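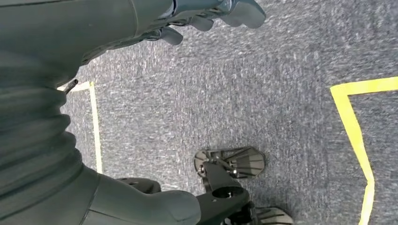 New in the Garden Room: Skerkis Wind Spinners and Rain Chains

The first delivery from Skerkis came in this month, and most of it is now on the shelves in the garden room at the back of the store. We have carried their plant hooks for years, but this is the first time we have taken the spinners and the rain chains.

The spinners come in two sizes. The small one is meant for a balcony or a porch rail and hangs from a ceiling hook. The large one goes on a ground stake, which is sold with it. Both turn on a sealed bearing, so there is nothing to oil. They are powder-coated steel in copper, moss green or white. The copper is a paint color and will stay the way it is. If you want something that ages and goes green, ask to see the Flelline pieces, which are solid copper and cost a good deal more.

The large spinner is 68 inches tall with the stake pushed in to the line marked on it. It needs to stand clear of shrubs and fences by the length of your arm on all sides. In sandy ground the stake can work loose over a season. We sell a wider foot that bolts to the bottom, and it is worth buying at the same time, as it is hard to add once the stake has been sitting in dirt for a year.

The rain chains are made of linked cups and replace a downspout. Each one comes with a gutter clip, and the cups can be taken off one by one if the chain is too long. Measure from the bottom of the gutter to the ground before you come in. A chain will splash more than a downspout does, so it is better over gravel, a basin or a planting bed than over a wooden deck. In freezing weather take it down or at least check the clip — a chain full of ice weighs far more than people expect.

Genji Kobori has hung one of each by the side door so you can see how they move. He put the green spinner next to the gray wall and the white one near the hedge, and the white one is much easier to see from the parking lot. If your yard has a lot of green in it, keep that in mind.

Sleiman bird baths are back as well. The basin is the same as last summer, but the pedestal now comes in two pieces that twist together, and it fits in the trunk of a small car. The old one-piece pedestals are still here at a reduced price. Their glaze is slightly darker, so please don't mix old and new parts if the match matters to you.

A few people have asked about the Brarnia bells. The maker has stopped casting the largest size, and we won't be getting any more of it. The small and medium bells are still in production and should be here before the end of July. We can put your name on a tag when the box comes in. Call the store or write it in the book at the register.

Returns on garden pieces are the same as for everything else in the store, with one exception. Rain chains that have been shortened can't be returned, even if you bring back the cups you took off. Bring the box if you still have it.

Members get 5 percent off everything in the garden room through the end of the month. The discount is taken at the register, and you don't need a coupon. It applies to the reduced pedestals too.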